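When I moved into this apartment, my neighbor Filipa Garcia gave me one piece of advice: do not trust the heating until you have lived one full winter with it. I thought she was joking. Now I have lived one full winter with it, and I want to write down what I learned while I still remember.

## The bill

My first bill for a cold month was 131 dollars. My brother Kedir, who lives in Novlow in a much older house, pays less than this, and he keeps his rooms warmer. So I called him and we talked for a long time about curtains, which I never expected to do with my brother.

He told me that I was heating in the wrong way. I turned everything off when I left for work and turned everything to the maximum when I came home. The walls were cold all day and in the evening I paid to warm them again. Kedir keeps one low temperature during the day and only a little more in the evening. I tried it for two weeks and the apartment felt more comfortable, even with a lower number on the thermostat. The next bill was smaller, but that month was also milder, so I can't say how much of it was his method.

## Air

Where I grew up, we opened the windows in the morning and closed them at night, and it was not a subject of discussion. In this country I found that people have strong opinions about it. Suleiman Bashir from my office opens all his windows for five minutes, three times a day, even when it snows. Asnakech, my aunt's friend, says this is crazy and she opens only the kitchen.

I am now with Suleiman. In December I dried my laundry inside with everything closed, and after some days the bedroom smelled like an old bag. A small humidity meter (mine is from Takora, it was cheap and the numbers are easy to read) showed me what was happening. When I cook rice the number climbs very fast. When I open the windows wide it falls again, and the room becomes warm sooner than I feared.

What did not work for me was leaving one window a little open all night. I slept badly and the wall beside it became very cold to touch.

## Curtains and rugs

I bought thick curtains on a Saturday in Montoya, after looking at too many of them. The first pair was too long and covered the radiator, so the heat stayed behind the cloth and warmed mostly the street. I shortened them by hand. The sewing is not beautiful, but they now end above the radiator and I close them when it gets dark.

The rug was a better purchase. My floor is cold, and I had been wearing two pairs of socks without thinking about why. I also moved my desk away from the outside wall. In the morning I like to sit where I can see the window, with my tea, before I start to work.
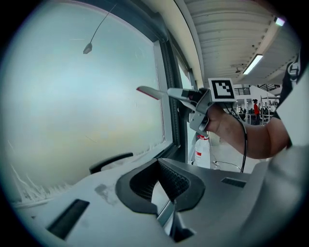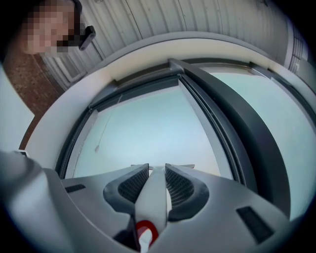 ## For next winter

I want to replace the rubber strip on the front door, where I can feel the air with my hand. Kedir promised to come and help, and he will bring his own tools since he has seen mine. I also need to ask the building office in Usten who is responsible for the radiator in the hallway, which was hot in July and cold in January. I wrote to them once and received a very polite answer about parking.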